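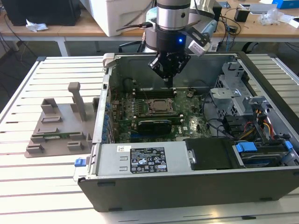 Friday, 8:20 a.m.

Second day on the Dell tower from the Venthorpe lot. Ticket says "random restarts, suspect memory." I don't buy it. Every box in that lot came in with the same line on the ticket, and I think someone filled in one and copied it down the sheet.

Side panel off, case on its side on the slatted table. Memory first anyway, as Dorian wants it ruled out before we touch anything else. Reseat, then one stick at a time, full test on each. Kausar swears by cleaning the contacts with an eraser. I have yet to see that fix a machine that a plain reseat didn't.

My money is on power. The supply has a barcode sticker on top, so log it against the Bisach sheet before it goes anywhere. Want to see what the rails do under load. The spare we have is rated 400 W, fine for a swap test, though I wouldn't leave it in with the graphics card.

Drive: the Picard report gives it 997 hours. For a machine this age? Either it was replaced or the number is junk. Read it again ourselves.

Cables between the drives and the board stay put until the memory tests are done. Last time we changed two things at once and learned nothing.

To do: ask Plavine if any of their boxes restarted while idle. Find the other screwdriver.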